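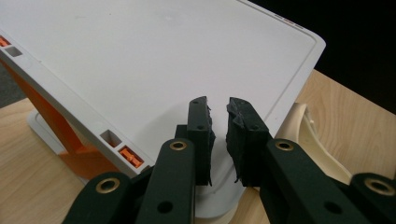 Wrist view from the hand-held gripper, tilted white panel on the orange support.

From: Byung-chul Ha
To: ballow-users
Subject: Re: [ballow-users] wrist view only, does it hold up on tilted parts?

Primo Caputo wrote:
> We are thinking of dropping the fixed overhead camera from our Ballow
> setup and training on wrist views alone. Before I take the mount down
> I would like to know if anyone has numbers for parts that don't lie
> flat. Our worry is the approach. On flat parts the wrist policy does
> as well as the two-camera one here, but we have nothing on inclined
> surfaces. Also, do you crop out the fingers or leave them in?
>
> Primo

Hi Primo,

We have numbers, with one caveat that I will get to.

The full set is 3,065 demonstrations, all recorded with the hand-held tool and no arm. Of those, 812 are on tilted panels like the one in the attached view. The rest are flat parts. We trained two policies on the same data, one with the wrist view only and one with wrist plus overhead, using the Mishra training code at its default settings except for the image size.

On flat parts I see the same thing you do. The two are too close to call.

On tilted panels the wrist-only policy was better at the last part of the approach and worse at the start. The overhead camera doesn't tell you much about the angle of a plain white surface. From the wrist, the long side edge and the openings in it give the policy something to line up with. In the attached view there is a grey opening next to an orange one, low on the side wall, and when we blanked out that region in the input the approach got clearly worse. Blanking the same area of the flat top changed very little.

The trouble at the start is that the wrist camera sometimes begins with no edge in view, only the top face. The policy then drifts. We fixed most of it by adding a short history, 3 past images instead of one. Going to 11 slowed training a lot and did not help further.

About the fingers: leave them in. We tried cropping and it hurt. The gap between the pads seems to be what the policy uses to judge where it is relative to the part. If you change the pads, though, record some new data. A policy trained with smooth pads did badly with the rough ones until we mixed both.

The caveat: all our tilted data uses one support, so the incline hardly varies. I would not claim anything about steeper angles. Trarnon asked me the same question in December and I had no answer then either. A support with an adjustable angle is on the bench but has not been used for recording.

I would keep your overhead mount up until you have run your own tilted parts. You can record both and ignore one at training time. The loader in the May 2021 release has a switch for that, so you won't have to touch the files.

I can send you the split lists and the blanking script if they are useful. The recordings themselves have to go through Collenance first, and I don't know how long that takes.

Byung-chul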